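Cuaderno de taller - banco de pinzas
28 feb 2025

Retomo lo que quedó pendiente de la comparación entre las dos pinzas, la Furnness (dedos en cuña, rígidos) y la Bailly (dedos con almohadilla blanda), las dos en el mismo brazo y con el controlador Jomular sin tocar desde la última entrada. Quería hacerlo con la tarea del desayuno, que es la que más nos gusta a todos y también la que más nos humilla, así que preparé café, aparté los tornillos del banco y me puse con el pan de molde.

Primero, la calibración. El Jomular arrancó con el cero de la muñeca desplazado, como ya pasó en julio, y tuve que repetir la rutina larga. Ojo con esto: si alguien reinicia el controlador con el brazo extendido, pierde la referencia y luego parece que la culpa es de la pinza. Lo dejo escrito también en la hoja pegada al armario, pero esa hoja ya tiene tantas cosas que no sé si alguien la lee.

Programa: 20 ciclos por pinza, 40 en total. Cada ciclo es coger una rebanada, llevarla a la plancha y soltarla. Aparte, unas cuantas pruebas de agarre sobre asa, que no entran en el recuento. Límite de fuerza a 10 N para el pan en las dos pinzas. Empecé más alto, por pereza de buscar el valor bueno, y la primera rebanada acabó con una esquina como papel de fumar (me la comí, que conste).

Con la Bailly el pan sale casi sin marca, eso hay que reconocérselo, pero la almohadilla tarda en despegarse al abrir y la rebanada gira un poco en el último momento. Para colocar una sola no importa mucho. Para dos, sí: la segunda cae donde quiere. La Furnness es más seca, entra mejor por el borde del plato y suelta limpio, a cambio de pellizcar la corteza si el dedo llega bajo. Después de pasarme la mañana defendiendo la blanda, me voy inclinando por la rígida. Ya sé que más de uno me lo va a recordar.

En el asa no hay color. La cuña se apoya bien por los dos lados y el ángulo perdona bastante; con la almohadilla el asa se me iba rotando en cuanto el brazo aceleraba.

De las cámaras: la fija sirve para ver la altura de la rebanada respecto a la tapa abierta, y la de muñeca para casi todo lo demás, aunque de cerca desenfoca y los textos pequeños no hay quien los lea. Probé a retrasar el disparo 900 ms tras cerrar los dedos y el seguimiento mejora, supongo que por la vibración. Habría que medirlo bien y no fiarse de mi ojo.
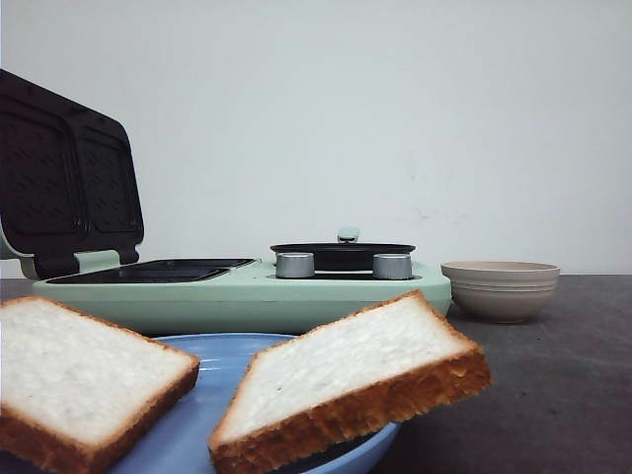
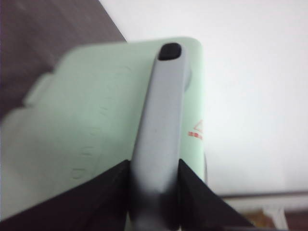

Agarre sobre el asa gris, vista de muñeca.
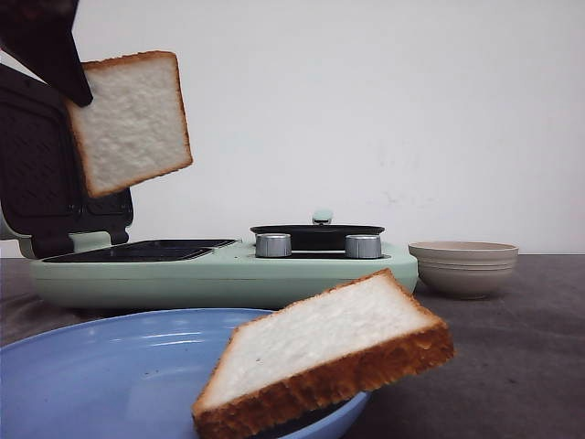
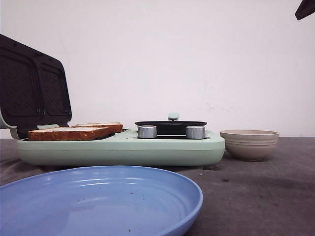 Fotos: cuaderno de taller, Zarnach

En la última, las dos rebanadas están sobre la plancha, un poco desplazadas una respecto a la otra. Me vale como colocación para tostar, pero no como repetibilidad, y el criterio de "bien colocada" sigue sin estar escrito en ninguna parte. Propongo medir desde la bisagra y dejarnos de apreciaciones.

Pendiente:
- repetir la serie de la Bailly con apertura más lenta
- bajar el punto de aproximación sobre el plato, pero con cuidado de no rozar el borde
- pedir almohadillas de repuesto, la izquierda ya tiene un corte
- limpiar las migas del banco - están por todas partes
- comprar pan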